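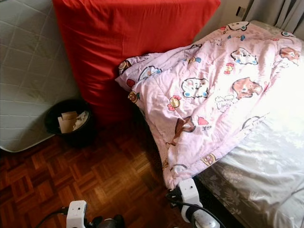

O que se vê numa visita a uma fábrica de alimentos para cães e gatos?

Vê-se a recepção das matérias-primas, a moagem, a extrusão, a secagem e o ensaque, sempre por um corredor separado por vidro. O laboratório é visitado no fim, em grupos de quatro.

A Graltbridge abriu a unidade a lojistas e veterinários em 2 de setembro de 2023. Fui pela nossa loja, que vende ração a granel e em saco fechado, e tomei notas para os colegas que não puderam ir. O grupo tinha 25 pessoas, quase todas de pet shops do interior e algumas de clínicas.

A entrada é demorada. Cada visitante assina uma declaração sobre contato recente com aves, deixa anéis e relógio num armário e recebe touca, avental e protetor de sapato. Quem tinha barba recebeu também uma máscara própria. Não se entra com comida nem com amostras de outros fabricantes.

A visita foi conduzida por Kuldeep Tripathi, responsável pela qualidade. Ele começou pelo pátio, onde os caminhões são pesados e amostrados antes de descarregar. A sonda retira milho de vários pontos da carga, e o lote só segue para o silo depois do resultado de micotoxinas. Perguntei o que acontece com as cargas recusadas. Voltam ao fornecedor no mesmo caminhão, e o registro fica arquivado com a placa.

A farinha de vísceras chega por outra entrada. O cheiro é forte, como era de esperar, e a parada nesse ponto foi curta.

A extrusora é da Shimada e trabalha em dois turnos. A massa entra úmida, passa pela rosca sob pressão e sai cortada pela matriz. Naquele momento fazia croquetes pequenos, em formato de anel, para cães adultos de raça mini. Segundo Tripathi, a linha produz 2490 quilos por hora com essa matriz e rende mais com croquetes grandes. A troca de matriz exige parar, lavar e descartar o primeiro material. Por causa disso, os sabores com pouca saída são feitos uma vez por mês, o que explica alguns atrasos que temos tido nos pedidos de cordeiro.

Depois da extrusão vem o secador e, em seguida, o tambor onde se aplicam a gordura e o palatabilizante. Essa etapa não pôde ser vista de perto. Do corredor só se ouve o tambor.

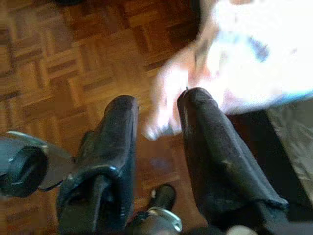 Página 2

No ensaque, os sacos de quinze quilos são costurados e os menores são selados a quente. Há um detector de metais antes da paletização. Um operador passou uma peça de teste pela esteira e o saco foi desviado para uma caixa trancada. O teste é repetido a cada hora e no começo de cada turno.

A data de validade é impressa no verso, perto da costura, e reparei que a tinta ainda borra em sacos com dobra nesse lugar. Já tivemos reclamação de cliente sobre isso. Falei com o pessoal da linha e disseram que a impressora será trocada em fevereiro.

O laboratório ocupa duas salas. Na primeira medem umidade, proteína bruta e gordura. Na segunda ficam as contraprovas, guardadas por lote até o fim da validade. Contaram-nos que havia 805 potes nas prateleiras. Qualquer loja pode pedir a análise de um lote, desde que envie o código completo e o saco esteja fechado. Saco aberto eles não analisam, mesmo que o cliente o tenha trazido no dia seguinte à compra.

Depois do almoço houve duas apresentações numa sala de treinamento. A primeira foi da Ornis, que é a linha para calopsitas e periquitos, com extrusados sem corante. O produto me pareceu bom, mas a embalagem de cinco quilos é grande demais para o nosso público. Pedi preço da menor e ainda não recebi.

A segunda foi sobre o Studow, o sistema de pedidos que substitui a planilha enviada por e-mail. Mostra o estoque por lote e a previsão de produção de cada sabor. A parte de devoluções ainda não funciona e continua a ser feita por telefone. O cadastro é gratuito e pede o CNPJ e o nome do responsável técnico, quando houver.

Na conversa final, uma veterinária perguntou sobre a ração renal. A fábrica não a produz nessa unidade e não tem planos de mudar. Outra pergunta foi sobre armazenamento na loja: estrado, distância da parede e nada de sol direto. Sobre a venda a granel, a recomendação foi manter o saco original dentro do recipiente, com o rótulo à vista, e não misturar o resto de um lote com o seguinte. Nós misturávamos. Já mudei isso nos dois expositores da frente.

O estacionamento é pequeno e fica do lado oposto à portaria, convém chegar cedo. A visita durou das nove às três, com almoço no refeitório. Os folhetos e a tabela de produtos ficaram na gaveta do balcão.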